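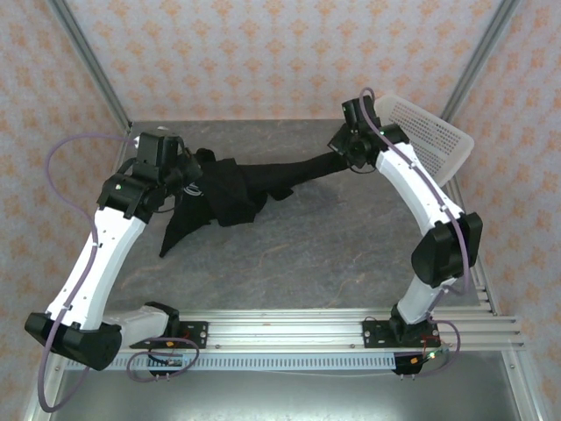
Mosthorpe, March

Tikis Two-Arm Bench Cell
Kits and Benches > Two-Arm > Tikis

Tikis is our bench cell for people who want to work on cloth. Two arms, one work surface, three walls and an aluminum rail across the front that everything bolts to. We've been building them in the Mosthorpe shop for a while now and we still stop to watch when somebody puts a garment in one. Cloth is such a good problem! A block stays the shape you left it. A sleeve has its own ideas, and with two grippers you can finally pull on both ends and do something about it.

The cell at the top of the page has a black garment stretched between its grippers, with most of the fabric still bunched near the left one. Black on dark gray is a hard pairing for any vision setup, and we like it for exactly that. If your software can find an edge there, a blue towel on a white table will feel like a vacation.

What comes with it

Two arms with grippers, white links and black joints
Front rail set in aluminum extrusion, with both base mounts
Work surface and three wall panels
Corner profiles
Slotted strip along the front for wiring
Two electronics modules, one per arm
Cable set and a bag of 100 ties (you will use more of them than you think)
Printed build guide, 20 pages

Garments and baskets are up to you. A perforated plastic basket like the white one fits nicely at the back right corner, within easy reach of the right arm, and makes a fine place to start or finish a task.

Walls and surfaces

People ask about the wallpaper more than anything else. The panels are made to be covered and re-covered, so you can train against orange florals this month and plain gray the next. Dinesh Wijesinghe, who designed the panel mounts, has a roll of something with parrots on it that he keeps threatening to use. The stone-pattern surface lifts out as well. Loosen the front bolts, slide it toward you, and drop the next one in. Swapping takes me 4 minutes if I've remembered the hex key, and quite a bit longer if it's in my other jacket.

Setting up

Plan on an afternoon with two people. Rails first, then bases, then arms, and please leave the walls for last, because reaching over them to do up a base bolt is no fun. Let the cables hang in generous loops near the elbows before you tie them down. New owners love to pull everything tight and tidy, then the arm reaches across for the first time and a connector pops out. Slack is your friend. Run each arm slowly through its full reach by hand before you power it up, and watch the cable over the gripper while you do.

Keep hands out of the cell when the arms are live. The stop button sits on its own lead so you can put it wherever the operator stands.

From the Prelham lab

Sunil Majumder has had a Tikis on his bench at Prelham since it was a prototype, and his notes shaped a lot of the current version. He wrote to us after his last run of shirts: "200 tries in, and I've changed one finger pad and tightened one elbow. The shirts look worse than the arms do." He also asked for a deeper surface, and we're working on it. The extra depth means a longer side rail and new panels, so it will be an add-on when it's ready.

Good to know

The arms are meant for light things: shirts, dish cloths, socks, small towels. A wet bath towel is too much. Finger pads are a wear part and come off with two screws. If you already own our single-arm Sikder bench, its arm fits the Tikis rail, and we can sell you the second arm, the walls and the longer rail as an upgrade pack. Tell us which rail you have when you write.

Lead time and current price are on the order sheet. Visitors are welcome at the Mosthorpe shop most afternoons after 2, and you can bring your own laundry.

Related: Sikder single-arm bench | Spare finger pads | Wall panel blanks | Cable sets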